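Counting what the hands will cost

I have now sat through 3 vendor calls about two-armed robots, and on every one the arms got forty slides and the hands got one. Then the quote comes in and the hands are the part that makes me put my coffee down. Dolton wants 180 a month just for hand maintenance, per pair, on a plan that starts in October whether or not we've unpacked anything.

The pitch is always handling "delicate items." Fine. A small round orange thing next to a plate is a fair place to start, I guess, but my budget doesn't have a line for fair places to start.

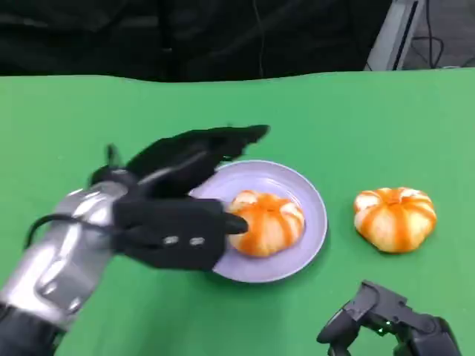
What the quote leaves out

Grosska's list has the arms, the hands and a year of phone support. It doesn't have the table, the backdrop, the stands, or the cable that somebody has to route so it doesn't snag. I priced spare finger pads separately and got 115 each, with shipping on top. Erkarer includes a set, then charges 323 for the bracket they bolt to. Read the footnotes.

I also asked all of them how many hours a hand runs before the pads need changing. I got a brochure.
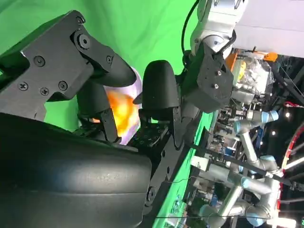
One reader wrote in after my last post to say I'm being cheap, and that a spare hand on the shelf pays for itself the first time a finger quits on you. Maybe so. I'd like to see that in a log and not in an email, but I did add a spare to the sheet, and the total looks worse.

Two arms is the other thing. I keep asking what the second one does while the first one is busy. 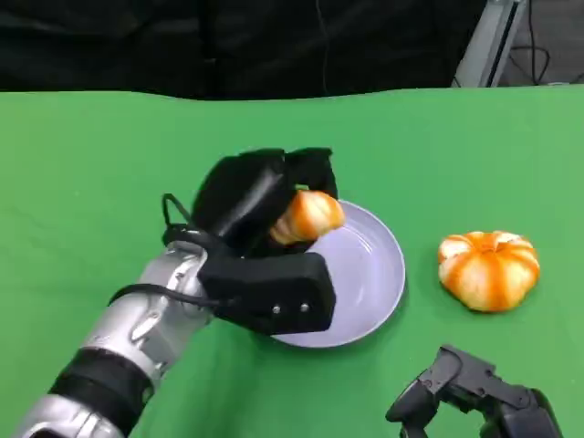 Nørgaard at least offered a rental, with a return date and a damage cap in writing. It costs more per month than I wanted. It also lets me find out whether our people will use the thing before I own it, and I've bought enough equipment that now holds up coats.
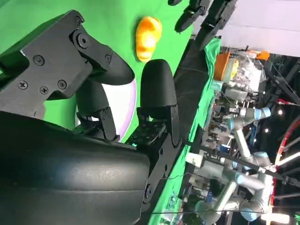

So the plan is to rent one pair, keep the spare pads in the budget, and leave the purchase line blank. Dolton has already called twice about the blank line.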